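About Benby

Hi, I'm Nhung Ngô, and Benby is the name on the door of the back unit at the Malstead shared workshop. It started as my own robot arm build and it's still mostly that, only now there are more of us and we have a decent drill press.

I used to fix office printers, which is good training for robots (lots of small motors, lots of swearing). One December I brought a box of dead printer parts home to Ulstead and decided I'd make an arm out of them on the kitchen table. It could lift a tea bag! It could not lift a mug. My sister wanted her table back by New Year's, so I rented a bench at Malstead and started over with real motors and a much better power supply.

The first proper arm was called Cao. It drooped. I rebuilt the shoulder, then the elbow, then the shoulder again, and by the time I was happy I'd spent $1,289 and used up every M4 bolt in the building. I still have the receipts in a coffee can. Cao hangs on the wall now and gets raided for parts whenever somebody needs a bearing.

These days there are 8 of us who come in regularly, and we all work on whichever arm is up and running. A couple of people write code, one is a retired dental technician who files brackets better than any machine I've used, and I mostly do wiring and order the pizza. You don't need a background in any of it. If you can read a tape measure and don't mind taking something apart twice, you'll fit in fine.

What we do most evenings is sorting and stacking. It sounds like a toddler's job, and it kind of is – but getting a gripper to come down cleanly next to a small part without shoving it sideways has eaten more of my weekends than anything else. We use colored shapes on a maple board bolted into our routine as the standard test, and every change to the code has to get through 100 tries before it goes on the main machine. 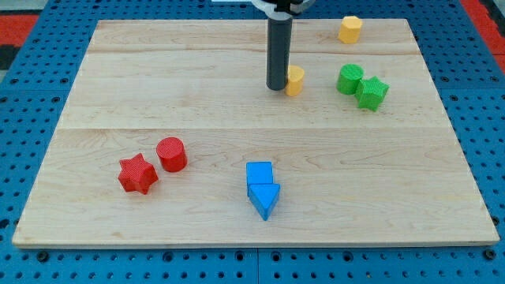
We keep a paper log of every run too, because the laptop has let us down before and the notebook hasn't. You're welcome to flip through it when you visit, coffee rings and all.

Our next open evening is Mon 30 March. Come by after supper, bring safety glasses if you own a pair, and ring the bell at the side – the front one has never worked.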